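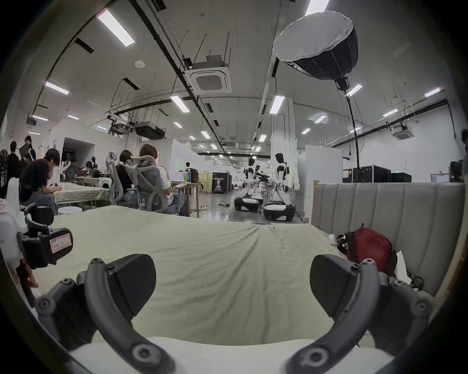 Hand-held gripper over the practice bed at Grenden, with two of the humanoids further down the room.

I'd been in the building five minutes when I got told off for stepping over a cable. Fair enough, too! Rule one on the sheet Genowefa Cieślak hands every visitor is "walk around, never over", and I'd gone straight over, coffee in hand.

Genowefa wrote most of the Grenden house rules, and they're a good read if you like that sort of thing (I do, sorry). The first draft ran to 333 lines. The version people use fits on a page, and my favourite bit is the section on beds. You'd think a bed would be the easy part of a robotics floor, all that soft stuff and nothing to break. But a sheet never lies the same way twice, so the rule is that you write down how it was left before you start: flat, folded or rumpled. Whoever's holding the gripper calls "closing" out loud before the fingers come together, and other people's hands stay off the mattress until they hear "open".

I had a go. Squeezing a fold of sheet between two stiff pads is much harder than it looks, and I forgot to call it twice. Anselmo Rezende, who trains the new starters, just stood there with his arms folded until I remembered.

The wheeled robots get their own rules. At Grenden nobody reaches into a workstation while the arms are live, and every base has a named minder for the shift. Anselmo reckons the minder rule does more good than all the rest put together, because there's always one person you can yell at.

What about the logbooks? They've got 2,001 entries in there now, colour-coded by how cross Genowefa was at the time. I flipped through a few over lunch. Most are tiny: a bag left in a walkway, a charger unplugged, someone called Obi getting his sleeve caught on a stand. She reads every one and rewrites the page each June.

I've still got my copy on the fridge, with the cable rule circled in pen.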